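Hard shell or soft side for a two week trip, checked
Forum: Luggage and Packing

tolton_traveler
Posted Sunday, April 15, 2018

My old soft side bag lost a wheel in March and I need a replacement before a two week trip. I'm looking at hard shells for the first time. Budget is tight, so nothing over $60 unless it's used. It will be checked both ways, and there is one train connection with stairs. Does a hard shell hold up, and do I lose anything by not having outside pockets?

grayduffel
Yes, you lose the pockets. I keep a rain jacket and a folded tote in the front pocket of mine and I use both every trip. With a hard shell you have to lay it down and open the whole thing to get a jacket out. Try that on a train platform.

Phong Lương
I went from soft to hard four years ago and would not go back. Rain doesn't soak in and it wipes clean. The pockets were where I lost things anyway. Put the jacket in your carry-on.

The thing to check is the wheels. On most cheap cases the wheels go long before the shell does. Look for ones held on with screws you can reach from inside the lining. If they're riveted, you can't change them at home without drilling.

grayduffel
Wiping clean is fine. Cracking is what I worry about. My sister's split at a corner on its second flight and the airline called it normal wear. A soft bag gets a scuff in the same spot and keeps going.

Phong Lương
Depends on the plastic. ABS is stiff and can crack. Polycarbonate flexes and pops back. A lot of the cheap ones are ABS or a blend, so read the tag. If you can see it in a store, press on the middle of the big side with your palm. It should give a little.

tolton_traveler
Thanks, both. I found a green one secondhand that fits the budget. Ribbed shell, spinner wheels. The seller doesn't know the brand or what plastic it is. This is the color and style I mean:

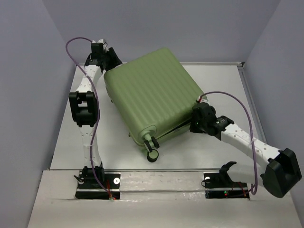
Gion Rainer says to skip spinners altogether if there are stairs and a train. Two big fixed wheels roll better over gaps and curbs, and they sit partly inside the body of the case, so they don't get knocked off by baggage belts. He also says a spinner won't stay put on a moving train unless you lay it flat or wedge it against the seat.

Phong Lương
I agree about the train. I don't agree about airports. In a long check-in line a spinner is much easier on the wrists, and that's where most of the standing happens. On stairs you carry it either way.

m_plerholm
What does it weigh empty? Nobody has asked that yet. I had a large hard case that took a big bite out of my allowance before I packed anything. Ask the seller to put it on a bathroom scale.

Also ask them to zip it all the way around while it's empty and again when it's stuffed with towels. A bent zipper track only shows up when there's pressure on it.

tolton_traveler
Seller says 9 pounds empty. Hasn't answered about the zipper.

m_plerholm
That's all right for a checked size. You'd have 41 pounds left if your airline's limit is 50.

grayduffel
How do you plan to pack it? Most hard shells open down the middle, so you need floor or bed space for both halves. In a small room that gets old. My soft bag opens from the top and can stay against a wall.

tolton_traveler
Two small hotel rooms and one week at a friend's place. I hadn't thought about the floor.

Phong Lương
Use one half for things you need daily and the other for shoes, spare clothes and laundry. Zip the divider shut over the second half. Then you can lean the case partly open against the bed and only get into one side. Heavy things go at the wheel end or it will tip over when you stand it up.

grayduffel
Or buy a soft bag and just open it.

tolton_traveler
I'm going to look at the green one on Tuesday. If the wheels are riveted or the zipper catches, I'll get another soft side.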